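棚の前出しは機械にできるか

2026年7月10日

家事や店舗の軽作業を機械に任せられるか、という話は毎年書いている。昨年12月の記事では洗濯物たたみを扱った。今年は棚の整頓、小売の現場でいう前出しとフェイスアップを取り上げる。商品を手前に寄せ、正面を向け、倒れたものを起こす。それだけの作業で、人間の店員なら教わって一日目からできる。

先に結論を書くと、条件を絞ればできる。絞らなければまだできない。以下はその条件の中身についてのメモである。

作業を分解する

前出しを動作の単位に分けると、認識、把持、姿勢変更、配置、確認の五段階になる。認識はこの数年でほぼ片付いた。パッケージの正面がどちらを向いているか、銘柄が何か、倒れているかどうかは、棚に向けたカメラ一台でかなりの精度で出る。照明が暗い、値札が商品に被っている、といった悪条件でも致命的には落ちない。

問題は把持から先である。棚は上に天板があり、奥に壁があり、左右に隣の商品がある。アームが入ってくる方向は事実上手前からに限られる。机の上に置いた箱を上からつまむ動作はデモで飽きるほど見たが、棚の中では上からのアプローチが使えない。手前から入って奥の箱を取るには、手前の箱を避けるか、先にどかす必要がある。どかす順序を計画し、どかした先の置き場も確保しなければならない。

もう一つは接触である。紙容器の飲料は軽く、底面積が小さく、隣に触れれば倒れる。人間は触れることを前提に動いている。手の甲が隣に当たっても、当たった感触で力を抜く。片手を棚板につき、もう片方の手だけを奥に入れる。従来の経路計画は接触を失敗として扱うので、混んだ棚では解なしを返して止まる。

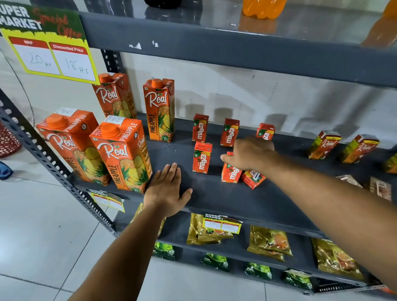
下書きを読んだ方から、小型紙パックの散らかりは難問に見えて実は楽な部類ではないか、という指摘を受けた。箱は形が決まっていて、潰れにくく、どの面も平らだから吸着でもつまみでも取れる。本当に困るのは茶葉や菓子の袋物で、立てても自重で崩れ、正面という概念自体が怪しくなる、とのことだった。

半分は同意する。剛体に近い箱と袋物では難度が一段違う。Maazaの小箱が横倒しになっていても、目標姿勢は一意に書ける。隣のRealのパイナップルのような口栓付きの紙パックも、背が高くなるだけで扱いは同じ系統に入る。一方、下段に寝かせてある茶の袋は、何をもって整った状態とするかを先に決めないと評価すらできない。

ただし、箱なら楽というのは一個だけ見た場合の話である。倒れた箱を起こすには、箱の高さぶんの回転空間が要る。傾いた箱の後ろに別の箱があれば、起こす途中で触れる。個々の物体の難度と、配置の難度は分けて数えたほうがよい。現場で時間を食うのは後者である。

公開されている数字

比較に使えるものを二つ挙げる。

Grunsteadの棚整頓アームは、6軸アームに吸着と二指を併用した手先を載せた台車型で、同社の資料では一棚分の試験を200回行っている。途中で人が介入した回が31回。介入の内訳は、奥の商品に届かず停止したものと、隣を倒して停止したものが大半を占める。資料の棚は商品が一列に並んだ状態から数個だけ乱したもので、乱雑さの程度としては軽い。

Jondoは二腕の機体で、片方の手で隣の商品を押さえながらもう片方で動かす方式を取る。方向としてはこちらが正しいと思う。人間のやり方に近く、接触を失敗扱いしない。弱点は速度で、公開動画では倒れた箱を4個起こすのに16分かかっている。早送りの表示が小さいので見落としやすい。店員なら同じ作業は数秒で終わる。

両者の数字は条件が違うので直接は比べられない。棚の奥行き、商品の種類、初期状態の乱れ方がそろっていない。この分野には乱れ方を定量化した共通の試験がなく、各社が自社の得意な棚で測っている。

学習の側から見た状況

ここ二年ほどは、経路計画を書く代わりに、人間の作業を手本として学習させる方式が主流になった。Ezzatのライブラリを手元の小型アームで試した範囲では、単独の箱を起こして正面に向けるところまでは学習できた。隣に箱を置いた条件では成功率が目に見えて落ちる。手本の中に、隣に触れながら動かす例が足りなかったためと見ている。触れてよい力の幅は映像だけからは読み取りにくく、手先に力覚がない機体では再現もしにくい。

値札も地味に効く。棚の前縁に値札が下がっていると、手前から低く入る経路がふさがる。手本を棚板だけの環境で集めると、この手の障害物に弱いモデルができる。小さい店ほど棚の什器や掲示が不揃いなので、集める環境の幅がそのまま性能の上限になる。

家庭の場合

家の食品棚や冷蔵庫は、店の棚より条件が悪い。同じ商品が並ばず、置き場所の規則は住人の頭の中にしかない。店舗なら棚割りのデータが目標状態になるが、家庭にはそれがない。Plurnovの家庭用機は、最初に住人が整頓した状態を撮影して目標にする方式で、発想は妥当だと思う。もっとも、買い物のたびに中身が変わるので、目標の更新を誰がやるのかという問題は残る。毎回住人が並べて撮影するなら、整頓は済んでいる。

現時点の判定

箱物のみ、奥行きの浅い棚、夜間の無人時間帯、という条件なら、遅くても実用の範囲に入る。時間が問題にならないからだ。袋物の混在、奥行きのある棚、営業時間中の作業は、どれか一つが加わった時点で人間のほうが安い。

次は手先に簡易な力センサを付けて、隣に触れたまま引き出す動作を試す。部品が届いていないので、結果は別の記事に書く。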